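Setting up a table task with hand-held grippers

Skernutex site rules, bench work section, November revision

Read this before you book a table. It covers two-gripper tasks with thin or light items such as wire coat hangers. Rigid boxes and bottles are in the Dotska section.

Before you start

Cover the tabletop with a plain white sheet and tape down any corner that lifts. Thin wire is hard to pick out against wood grain.

Put one item on the sheet. Anything the task needs later, including a basket, goes to the side where neither operator has to reach across it.

Check the finger pads. Scuffs are fine. Change a pad if it rocks when you push it with your thumb, and write the change in the Ayala log under code 21.

Tuck cables back toward the wall and keep rolling stands out of the place where you will be standing.

Working with two grippers

Agree on who moves first. The first gripper opens wide and comes in low, with one finger on each side of the item. The second stays above the sheet until the first has stopped.

Keep your fingers on the handle, behind the mounting plate. Do not steady the item with a free hand. If it slides, back both grippers off, put it back where it was and start a new take.

Close slowly on coated wire. Hangers that come out of a take bent go in the scrap bin and do not get straightened for reuse.

Stop at 70 takes and swap operators, even if the table is going well.

Naming and filing

Use the item number from the Cloller list. Plastic-coated hangers are 1085 and bare metal ones are 1327. If the item has no number, leave the field blank and flag it at the end of the shift.
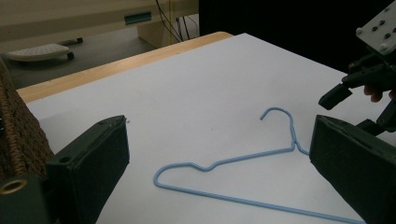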